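Komgate publishes revised care procedure for gripper cell at Adetholm site

07/09/2020

Komgate has released a revised set-up and maintenance procedure for the single-arm handling cell at its Adetholm service centre. The procedure replaces the version in use since the cell was commissioned and applies to the arm, the gripper, the wrist camera and the cabling between them. The cell is used for handling trials on household and office goods, including tubes, handles and hose fittings.

Daily check

The daily check is done with the arm in its parked pose and the drive power off. The operator wipes the finger tips with a dry lint-free cloth, inspects the finger slots for fluff and grit, and confirms that the camera window is clean. The check is logged on a paper card kept at the controller. Time allowed is 30 minutes, down from 45 under the old procedure. The saving comes from moving the cable inspection to the weekly list.

Weekly service

Finger fasteners are checked with a torque driver and marked with a paint line. Any finger with a visible crack is replaced as part of a full set. The cable run from wrist to base is inspected over its whole length, with the arm moved by hand through its normal working range.

"Most of our stoppages last year were traced to fibre build-up at the finger roots," said Ilse Willems, maintenance lead at Komgate. "The cell works over carpet for part of the program and the old schedule was written for a bench."

Grip check after service

The cell is returned to use only after a grip check at low speed. The check uses a cylindrical part held at an angle near floor level, the position in which slip was most often recorded. The speed override is set to 30 per cent and the part is held for 60 seconds. The operator then repeats the hold at 100 per cent of the normal grip setting and compares the finger position with the value on the card. A difference outside tolerance means the zero offset must be taught again.
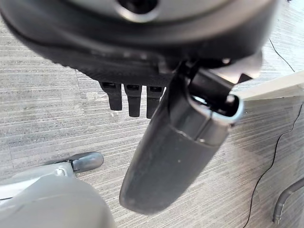 Camera alignment

The wrist camera is aligned after the grip check and before the program is loaded. The fingers must appear in the same part of the view as in the stored reference picture. If they do not, the camera mount is loosened, reseated and tightened, and the check is run again from the start.

Availability

The procedure is in force at Adetholm now. Komgate's Rasonwood site will adopt it in October, once its spare finger sets have been delivered. Skarphéðinn Kirkegaard, cell engineer, will oversee the changeover and train operators on both shifts.

Printed copies are held at the service counter at each centre.

Media enquiries: Komgate communications office, Adetholm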